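Restaurants should stop handing out throwaway cutlery unless you ask

Posted 09/08/2020

I order takeout more than I used to, like most people this year. Last week I cleaned out the drawer beside my stove and found 70 sets of plastic cutlery, most of them still sealed with a napkin and a packet of pepper. I had not asked for any of them.

I eat at home. I own forks. The same goes for most people who order dinner to their door, and the restaurants know it, because they have the delivery address in front of them.

The usual answer is that customers complain when the cutlery is missing. Saqib Jafri, who runs the Bukhari grill near my office, told me this himself. He throws in a set for every dish on the ticket. A family order can go out with 10 forks for four people. He pays for all of it, and he said he would be glad to stop if the place across the street stopped too.

That is a fair worry, but it is a small one. Trukar, the delivery app he uses, already has a box for notes. It could have a box for cutlery, switched off to begin with. Anybody eating in a park or a hotel room can switch it on. I would go further and let restaurants charge a few cents a set. People think twice about a thing when it has a price, even a low one.

Some places have moved to bamboo and call the matter settled. I don't agree. A bamboo fork used once for 14 minutes still had to be cut, packed and shipped, and it goes in the same trash can as the plastic one.
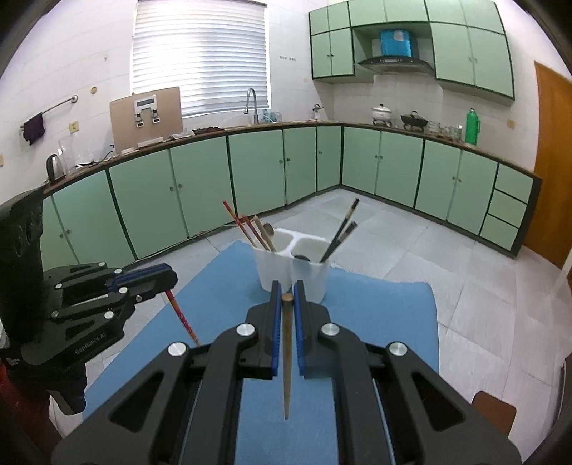

My parents kept the same spoons for the whole time I lived with them, and I still have 6 of them. They are scratched and one is a little bent. Washing them after dinner takes less time than waiting for the driver.

Mudassar Jadoon, my neighbor, says I should be writing about the containers, which take up far more room in the trash. He is right that they are the bigger problem. They are also harder to fix, since the food has to travel in something. The forks don't have to travel at all. I would start there, and I'd like to see Trukar do it before December, when the holiday orders come in.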